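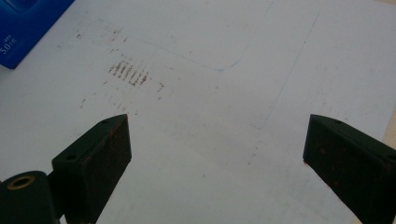 Honura hand-held gripper: our verdict after 31 shifts

Posted 8/15/20

I'll start with the bit everyone on the packing floor at Urnmont asked me: is it coming for our jobs? Well, it's certainly changed mine! I used to spend all day putting small boxes into big boxes. Now I spend the mornings picking them up with the Honura so that the arm on line 8 can learn from how we do it, and the afternoons packing as before.

The good stuff first. It's comfy. I've got small hands and I can work the fingers without stretching, which I couldn't say for the Albers one we tried in October (lovely grip, weighed a ton). The two fingers are chunky, dark and angled, and they open nice and wide, so you can come down over a carton without knocking it flying. I like the brass-coloured ring on the hub too, it makes the thing look properly put together.

Now the moans. Dark fingers show every mark, and ours have little reddish-brown flecks on them. The white work surface has brown smudges as well, a whole patch of short streaks, and I'd want a wipe-clean mat in the box at this price. Thin flat things are a pain, full stop. Envelopes? Forget it.

As for the work itself, it's slower and quieter and you have to concentrate more. My wrists are happier, my head's more tired. Gunther Kettler, our shift lead, got us a proper break after every 40 picks, and I'd push for that wherever you are. We also got the training rate written down before we started. Nusia on nights still won't touch it and that's been respected, fair play.

Four stars from me. I'd knock off another half if you mostly handle post.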